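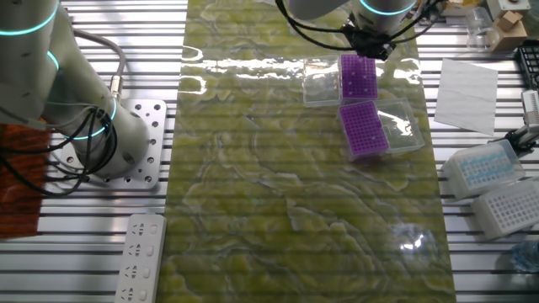
The rain quit sometime before breakfast and I went out to see what was left of the lower beds. Most of it, as it happens. The bean poles were flat and one limb had come off the old pear, but the barn roof held and the cellar only took a couple of inches. I hauled branches until noon. Liya Asfaw brought over a saw and a loaf of bread, and we ate half the loaf standing up by the gate.

Search this blog

The afternoon was slow. I read 18 pages of a book I've been carrying around since May and fell asleep on the porch with it.
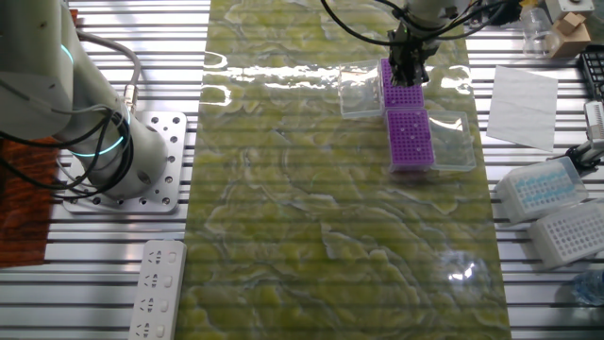 When I woke up the light had gone yellow and the dog wanted supper. I fed her, then walked down to the creek to check the footbridge. One board is loose. I'll need two long screws and a dry morning.

Get new posts by email. Enter your address to subscribe.
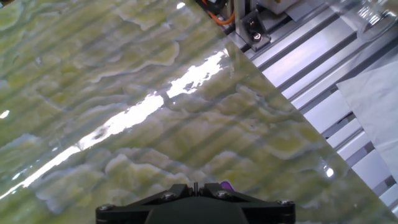
Marthinus Mokoena called around six from Skasville to ask how we'd come through. He lost power overnight and was eating everything in his freezer. We talked about what to do with the bench in my back hall, where the old top has split. I've been thinking about something green and cream with a stone look, like the marbled sheet in the photo, though I'd want less shine than that. A bright streak of glare across it every evening would wear on me. He said to paint the thing and be done. I may. There's half a can of gray left from the shutters, and the pear limb still has to be cut up first.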